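Home Topics Ask Unanswered Members Log in

Can a machine clear my table yet, or do I keep doing it?

posted by marblehead

I run a small tea room with 2 tables that matter and a sink that never empties. My nephew sent me a clip of a robot folding a towel and now considers the whole matter of domestic labour settled. I'm less sure. The towel took longer than my last mortgage application.

What I want is dull. Plates come off the table, get stacked, go to the side. I don't need it to chat. A firm called Janetti quoted me 417 a month to lease an arm, "subject to site conditions", and when I asked what the conditions were they sent me a brochure about the future.

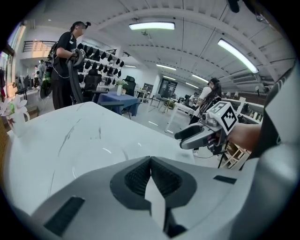 Do household robots need a special kind of kitchen to work in?
Most of the current ones cope far better in a room that stays the same from day to day, with good light, clear floor and things put back where they belong. An ordinary kitchen will do for simple jobs, but expect to rearrange it a bit to suit the machine.

So, has anyone here let one loose on real crockery? I'm after experience, please, and no more towel videos.

posted by sidus_fan

It depends what you mean by yet. The Sidus people say 2 years. They also said 2 years when I had more hair.

posted by thirdshelfdown

I spent a good part of last October reading up on this for our canteen, so you may as well have the benefit.

Plates are a nasty first job. They're flat, they're shiny, and the only bit worth gripping is the rim, which sits a finger's width off the table. You or I slide a plate to the edge or tip it up with a thumb without thinking. A two-fingered gripper has to be taught that, and the teaching is done by people doing the chore themselves with the grippers in their hands, over and over. A hundred goes at it is a quiet morning. It's very like training a Saturday lad, except the lad eventually goes home and remembers some of it.

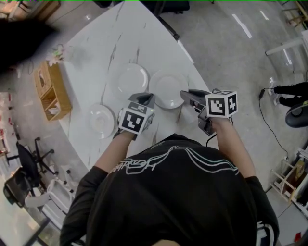

Three plates on a marble-patterned table, with a gripper in each hand.

As for whether it works: in a tidy room, with plates the machine knows, the better ones will pick up and stack at a speed you'd sack a person for. Change the plates and the odds drop. Leave half a scone on one and you're on your own. Cutlery I wouldn't even raise with them.

On the shop floor it's a different tale. Our supplier Skositis has had an arm packing cartons for ages and it's fine, as every carton is the same carton. Your customers will not be so obliging.

Ask Janetti these before signing:
- what it does when it drops one
- who pays for the one it dropped
- whether you can try it on your own plates, at your own table, at 11 in the morning with the place full

If they go quiet at the last, keep your 417.
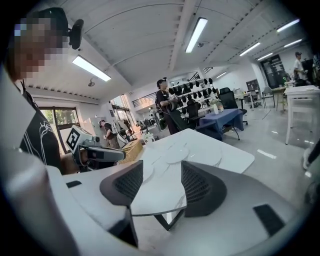
Hand-held grippers in use around the tables.

posted by chipped_saucer

Agree with most of the above but I think thirdshelfdown is a touch gloomy. We trialled the Chávez trolley, which doesn't pick anything up at all. You load it, it trundles to the kitchen, you unload it. Got it right 100 times out of 100, apart from the step, which we hadn't mentioned to it. Cheaper than an arm and it saved my knees. You still have to clear the table yourself, so I suppose I haven't answered what you asked.

posted by marblehead

Thanks all. Rang Janetti and asked about the scone. They're going to come back to me.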